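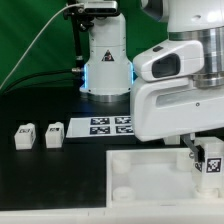

Subject: Re: Duplicate rows after moving the loans table off Geslow
From: Taner Keskin
To: catalogue-migration list

Tadeusz,

Comments inline, with the longer part at the bottom. I have rerun your counts against a fresh dump and can reproduce most of what you saw, with one difference.

Tadeusz Szulc wrote:
> We moved the loans history from Geslow to Verura over the weekend
> using the stock export script. Geslow reports 3694 borrower records
> with at least one loan. Verura reports the same number of borrowers
> but 3035 of them when I filter on "has loan history". The rest show
> an empty history tab.

The same for me, to the row. The missing 659 are not lost. They are in the loans table with a borrower key that matches nothing, so the history tab has nothing to join on. Try listing loans where the borrower lookup is null, and you should get all of them back.

> The key in the export looks fine to me in a text editor. I have
> compared a handful by eye and cannot find a fault.

You will not find it by eye. Geslow stores the borrower barcode as a fixed-width field of fourteen characters, padded on the right with spaces. The export script trims the field in the borrowers file but leaves it alone in the loans file. Verura compares the two as plain strings. Barcodes issued with the full fourteen characters match, and the shorter ones from the old branch series do not. Open the file with visible whitespace switched on and look at column three.

> I also get duplicates in the other direction. Some loans appear
> twice with the same item, the same borrower and the same date, but
> a different return time. Is this the same fault?

No, it is a separate one. Geslow writes a second row when a return is back-dated by staff, and marks the first row as superseded with a flag in the last column. The export script does not write that column unless you pass the long format option. With the short format both rows arrive and look equally valid. I count 1260 superseded rows in my dump. Yours will differ a little, as my copy was taken in May before the last stock check.

> Would it be safe to delete the earlier of each pair?

Not by return time, no. The back-dated row carries the earlier return time and is the one you want to keep. If you delete the earlier of each pair you will keep every wrong row and discard every correction, and anyone whose fine was cancelled will have it raised again at the next overnight run.

> Last question. The import stops for several minutes at a time and
> the log shows nothing. Should I raise the batch size?

Leave it at 500. The pause is the index rebuild, which Verura performs at the end of each batch and does not log below debug level. A larger batch gives fewer pauses, but each is longer, and on our machine anything above the default ran into the lock timeout and rolled the whole batch back. If you want it quicker, drop the secondary index on return date before the import and create it again afterwards. Do not drop the one on item number. The importer uses it to check for repeats.

The order I would follow, starting from an empty loans table:

1. Export again from Geslow with the long format option. Check that the header line has eleven columns and that the last is named SUPS.

2. Remove every row where SUPS is Y. Keep these in a separate file. The auditors asked us for ours and it was awkward to produce them later.

3. Trim trailing spaces from column three. Do not trim leading characters. Some of the old branch barcodes begin with zeros and a spreadsheet will remove these without asking, so use a script or a proper text tool.

4. Convert the date columns. Geslow writes day first with a two-digit year. Verura accepts this without complaint and reads it as month first where it can, so you get a mixture of right and wrong dates with no error. Write them out as four-digit year, month, day.

5. Import borrowers first, then items, then loans. The loader will accept any order, but it only resolves keys at load time and never goes back.

6. Run the null lookup query from above. It should return no rows.

On step 4, please check your existing load even if you decide to keep it. A loan with a return date before its issue date is a sure sign. The ones where both dates were swapped the same way are harder to find, and I only caught ours by plotting loans per month and seeing a gap where there should have been none.

There was a suggestion earlier in the thread to go through Proris as an intermediate format. I would advise against it for loans. It handles bibliographic records well, and we used it for those, but its circulation schema has a single timestamp per transaction and you would lose the issue time. For reservations it may be adequate. I have not tested it.

The trimming script is in the Akpalu area of the shared repository, under tools/loans. It reads standard input and writes standard output, and expects UTF-8. Geslow exports in Latin-1 by default, so convert first or borrower names with accents will stop it partway through. It exits with status 2 in that case and prints the line number.

I have not looked at fines or at the interlibrary tables. If anyone has moved either of them, I would like to know whether the padding fault appears there too, as they use the same field definition.

Regards,
Taner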